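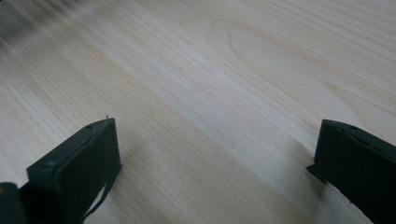 Justilard will spend $324,000 on equipment for its kitchen-handling project, Pastport, and most of the money will go to hand-held grippers and the tables they are used at. The company confirmed the plan in October after its board approved the spending in a single vote.

The purchase covers 24 hand-held grippers, 82 sets of replacement fingers, new work tables, floor plates, cabling and storage. It does not include any robot arms. Justilard had asked for arms in an earlier version of the budget and took them out before the final draft went to the board.

Sotiris Psarras, who runs equipment planning for Pastport, said the company has enough arms for the testing it plans to do over the coming year. The shortage is on the collection side, where people use the grippers by hand to do ordinary tasks such as picking up cutlery or moving a plate, and the recordings are later used to train a robot to do the same.

"We had people scheduled and tables free, and we were waiting on grippers," Psarras said. "You can't plan a week like that. One tool goes to the bench for a repair and you lose a whole station, because the work takes two of them."

The work is being done at Justilard's building in Fesau, which opened for Pastport last spring. The company leases the ground floor and has an option on the space next door. It has not said if it will use the option.

**What is being bought**

The largest single item is the grippers. Moldovan, the supplier, will deliver them in two batches, the first before the end of the year. They are sold as matched pairs, left and right, and Justilard will run them on the same recording software it uses now.

Moldovan will also supply the finger sets. These are treated as a consumable in the budget, on a separate line from the grippers. Psarras said the company underestimated that line in its first year and had to pull money from travel to cover it.

Fingers get replaced when the edges go rough or when a mounting hole starts to loosen. Until now operators decided for themselves when to ask for a new set. Under the new plan each set will be logged with a start date and checked at the end of every shift, so that the purchasing office can see how long a set really lasts on tableware compared with softer items.

The tables are a smaller cost. Justilard looked at metal benches and decided to stay with light wood-grain tops, mainly so that new recordings will be close to the ones it already has. Changing the surface partway through a project would mean repeating some tasks, Psarras said, and the hours for that would cost more than the benches would save.

Tableware, utensils, mats and holders come out of a separate household goods account. That account is small, and staff can spend from it without a purchase order. Psarras said it is the only part of the budget that has never caused an argument.
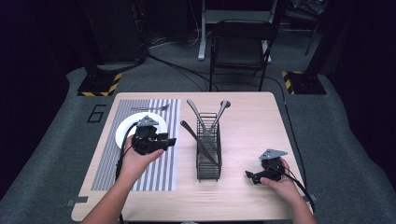 *Hand-held grippers in use over a table with a striped mat, a white plate and a wire-mesh utensil holder.*

Each collection table is budgeted as one station. A station in the new plan includes a table, a pair of grippers, cabling, a set of tableware and a share of the spare parts. It also includes a fixed amount for floor work, which the company left out the last time it added stations.

Floor work means carpeting for the platforms, markings and cable runs. When the Fesau space was fitted out, the electrician's bill came in well over the estimate. The company paid the difference from the repair fund and then had very little left for repairs through the summer.

Justilard got bids from three suppliers for the grippers. Moldovan's was the middle bid on price. The lowest bidder offered a cheaper tool but would not commit to stocking fingers, and the company decided that was too much of a risk for a project that goes through them quickly. The highest bidder wanted a yearly software fee.

The contract with Moldovan includes a fixed price on fingers for the length of the agreement. Justilard pays for shipping both ways on repairs during the first year, a term Psarras said he would have liked to change and could not.

**Staffing stays separate**

The equipment money cannot be used for wages. Operators are paid from the Pastport labor budget, which was set earlier and has not changed. The company says it can staff the added stations by filling shifts that are now running short, and it will review hiring once the second batch of grippers is in use.

Operators in Fesau work in four-hour shifts, with a break in the middle. Several of them were asked for comments on the tool before the bids went out. The most common requests were for a lighter cable and a handle that suits smaller hands. The lighter cable is part of the order. The handle is not, although Moldovan has agreed to send samples next year.

Psarras said the operators' comments also changed the storage plan. The first draft had one locked cabinet at the end of the room. The approved version puts a rack near each group of tables so that people are not carrying grippers across cable runs at the start and end of a shift.

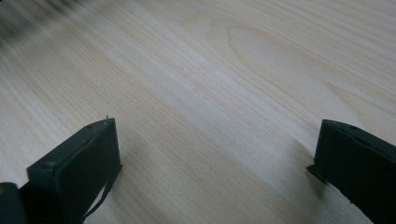

**BUDGET AND SCHEDULE**

The spending is split across two budget periods. The first payment covers the initial batch of grippers, all of the tables and about half of the finger sets. The rest is due when the second batch passes inspection in Fesau.

Inspection will be done in house. Each gripper will be checked for jaw travel and cable fit, then used at a table for one full shift before it is signed for. Units that fail go back to Moldovan and the payment for them is held. Justilard did not hold payments on its previous order, and it took most of a season to settle the returns.

The older grippers will stay in service for training new operators and as backups. The company had considered selling them to offset the cost, but the resale value was low and the fingers fit both versions.

A reserve has been set aside for price changes and for parts that were missed in planning. If it is not used by the close of the second period, it goes back to the general equipment fund. Psarras said he has already had two requests to spend it, one for extra lighting and one for a second repair bench, and has turned down both for now.

The board asked for one change before it approved the plan. The original schedule had the new stations opening all at once. They will now open in stages, with a cost report after each stage, and the board can delay the next one if repair costs run above the estimate.

The first of the new tables is due in Fesau before the grippers. Floor work will be done in the evenings, after 6 p.m., so that the existing stations can keep running during the day. Justilard expects to give its next update on Pastport equipment when the first stage report is finished.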